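Gripper kit review, Hudasach offer - minutes
Saturday, May 14, 2022. Chair: Colin Kershaw

1. Wrist camera. Focus still poor close up, Gwynne to quote for other lens.

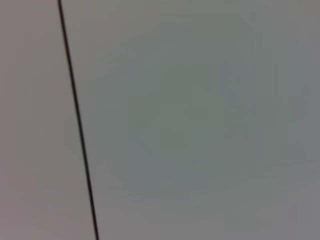

Wrist view, dark line sharp, rest soft

2. Fingertip pads. Tried on green tube. Spare pads 5 per pack, Brundness want 2 packs befor we sign.

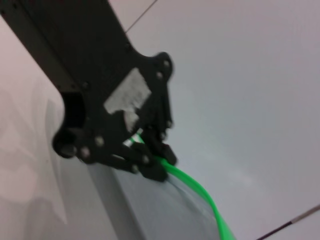

Price 3000 with the arm mount - too much, Colin to ask again. Kisville visit moved to March. Training not inculded, chase.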